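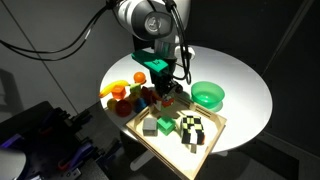 Tres meses ordenando fruta de juguete

Empecé en mayo, convencido de que en un par de tardes tendría el brazo vaciando la mesa y llenando la bandeja. Escribo esto el 1 de agosto de 2025 y la mesa sigue igual de llena que al principio, con la diferencia de que ahora sé muchísimo sobre plátanos de juguete.

El brazo vive en una esquina del taller compartido, que pago a medias entre la cuota mensual y el sentimiento de culpa por ocupar sitio. Al proyecto lo llamo Grakari, nombre que salió de golpear el teclado una noche y que ya está en demasiados archivos para cambiarlo. La idea cabe en una servilleta: juguetes revueltos a un lado de una mesa redonda, una bandeja de madera al otro, y la pinza llevando cosas de un sitio a otro sin que yo toque nada. En la servilleta quedaba precioso.

Los cubos, bien

Con los cubos no tengo queja. Tienen caras planas, se dejan coger y caen más o menos donde uno dice. El gris y el verde han entrado en la bandeja tantas veces que deben de conocer el camino. El de la tapa ajedrezada en negro y amarillo pálido me cuesta algo más, porque el programa de visión ve cuadros y se empeña en encontrar varios objetos donde hay uno. Le entiendo, a mí a ciertas horas me pasa lo mismo.

La fruta, regular

El plátano es otra historia. Según por dónde lo agarres, gira, se escurre o sale despedido con una elegancia que no le había pedido. La bola naranja rueda. La roja oscura también rueda, pero hacia el borde, que es donde le gusta estar. Llevo apuntados 212 intentos en la libreta, y al lado de muchos de ellos la palabra «suelo», con una letra cada vez peor.

Probé a bajar la velocidad de aproximación un 10 por ciento y mejoró. La bajé otra vez y dejó de mejorar, aunque me dio tiempo a preparar café entre un movimiento y el siguiente.

Los cables

Mi consejo para quien esté montando algo parecido: decide por dónde van los cables antes de enamorarte de una trayectoria. Yo lo hice al revés. Tenía un recorrido estupendo que, al girar la muñeca, tensaba el mazo y me desconfiguraba el humor. Ahora hay un bucle generoso junto a la muñeca, y otros dos cables largos cuelgan hacia el lado de la pared como cuerdas de tender. Feo, pero llevo desde entonces sin un tirón.

Las bridas son de Cattaneo, una ferretería de las de mostrador y paciencia. Compré 32 y me pareció una exageración. Volví a por más.

Lo que aún no funciona

El cuenco verde. Es translúcido, y a mi detector lo translúcido le produce indiferencia. Unas veces lo encuentra, otras encuentra la sombra verdosa que deja en la mesa y va a por ella con toda la ilusión. De momento lo dejo puesto, por aquello de no hacerle trampas al experimento, y miro hacia otro lado cuando le toca.

Tampoco me convence el calibrado. Uso una utilidad llamada Kurnex que hace su trabajo y guarda los resultados en un formato que solo entiende ella. He escrito un conversor, luego un conversor para el conversor, y ahí lo he dejado por dignidad. Si muevo la bandeja un dedo hay que repetirlo todo, de modo que la primera norma del rincón es no apoyarse en la mesa. La segunda es recordar la primera.

Lista para las próximas semanas:
- Separar los umbrales de agarre para caras planas y para cosas redondas.
- Pedir a Litport unas almohadillas más blandas para los dedos de la pinza.
- Pasar a limpio la libreta, o al menos la parte legible.
- Probar con la luz de arriba apagada, a ver si la sombra del propio brazo deja de estorbar sobre la bandeja.

Esto último me preocupa bastante. Cuando el brazo baja, oscurece justo la zona que necesita mirar, y los cubos que estaban clarísimos un segundo antes pasan a ser manchas. He pensado en una segunda lámpara baja, por el lado contrario, pero el enchufe libre más cercano está detrás de la impresora grande y mover la impresora grande requiere una conversación que voy aplazando. Si alguien ha resuelto lo de las sombras sin mover muebles, los comentarios están abiertos.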